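About Skusteck

Skusteck is a small shop that teaches robots simple jobs by hand. A person works the controls, the robot's arm moves, and the whole thing gets recorded. After enough recordings we find out whether the robot can do any of it alone. Often it can't. We started the company after sitting through too many trade show demos where the machine did one thing beautifully and the staff got nervous when a visitor asked to move the cup.

We are paid by companies that have been told a robot will solve something for them. Our work is to check. Some of those companies go on to buy, and a fair number decide to wait a year, and we send the same size bill either way.

What we do all day

Most of our work is picking things up and putting them down again. An operator drives the arm by remote control, reaching for an item, closing the fingers, carrying it to a basket. It looks like nothing much, and visitors tend to lose interest before the coffee is gone. We use a plain white desk and a woven basket for a lot of it, and household items or food for the rest.
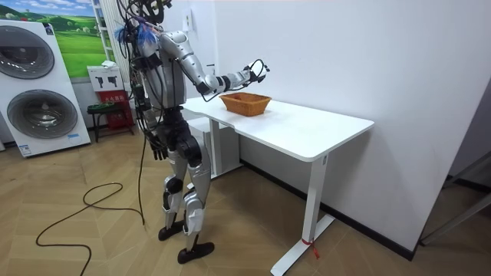

Skusteck Company Profile, Issue 4, page 9

People who see a humanoid at a desk tend to assume more than they should. It has arms and legs, so it must know what a basket is for. We would ask you to hold off on that. When a person is steering, you are looking at the person's skill passed through a machine, with some of it lost on the way. A good operator can make a poor robot look clever for an entire afternoon. We know this because we have done it, early on, and had to go back to the client and explain why the results fell apart once the operator let go of the controls.

So we keep two sets of numbers, one for runs with a human driving and one for runs without, and we don't let them share a chart. If a vendor hands you a video and can't tell you which kind it is, ask again.

The Prillon set

Our longest project is a collection of recorded runs we call Prillon. It holds 2590 of them at last count, in May, and that figure includes the bad ones. Drops are in there. So are missed grasps, and the runs where the operator sneezed. We argued over this for a while. Half of the office wanted a clean set, and the other half pointed out that a robot trained on perfect runs has no idea what to do after a fumble.

Soft food is where our opinions get strongest. A hard plastic block forgives a lot of squeezing. Fruit does not, and a grip that works on one piece may bruise the next.
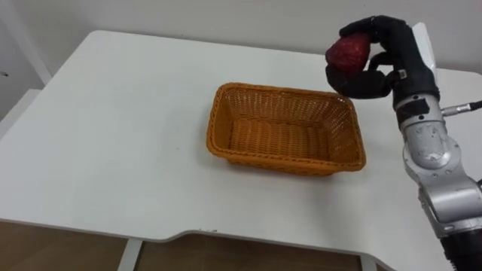 Our operators learn to go slower than they want to. The controls give back very little feeling, so they judge pressure mostly by eye, and new people nearly always close the hand too far. Training takes 2 weeks before we count anyone's runs. We have been offered software that is supposed to cut this to a morning. We tried it, and we are still at 2 weeks.

We change the starting spots between runs too. If an item always begins in the same place, the robot may simply learn the place. Plenty of demos rest on exactly that, and the fix is dull: move the thing, run it again, write down what happened.

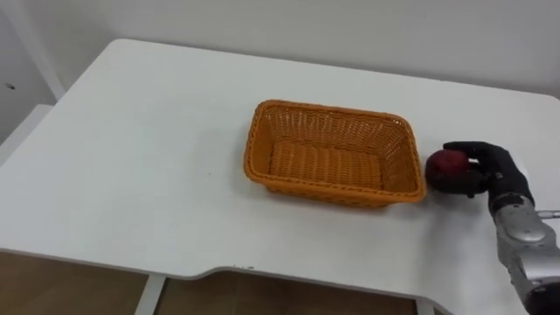 Picking practice: the hand closed on a red item beside the basket.

Who we work with

Softić is our engineering partner and looks after the control side, including the long list of delays and dropouts we send them. They disagree with us about how much force feedback matters. We have left that open.

Vavano is our test kitchen project, where we try the same basic jobs with more clutter and worse lighting. Results there are lower than on the desk, as you would expect. We publish both to clients, with the kitchen numbers first, after one reader quoted the desk numbers in a sales deck and left the others out.

What we won't tell you

We won't say when a robot will clear your tables or pack your orders. We have heard a lot of dates over the years and have outlived most of them. We can tell you how it did on your task, with your items, with a person driving and then without one. Bring the real items, please, including the awkward ones. Clients like to send the neat box and leave the floppy bag at home, and then it's the floppy bag that stops the line.

Visits

Visits are in the afternoon, by arrangement, for groups of up to 4. You are welcome to try the controls. Most people find it harder than they thought, and we'd like you to find that out before you sign anything, with us or with anyone else.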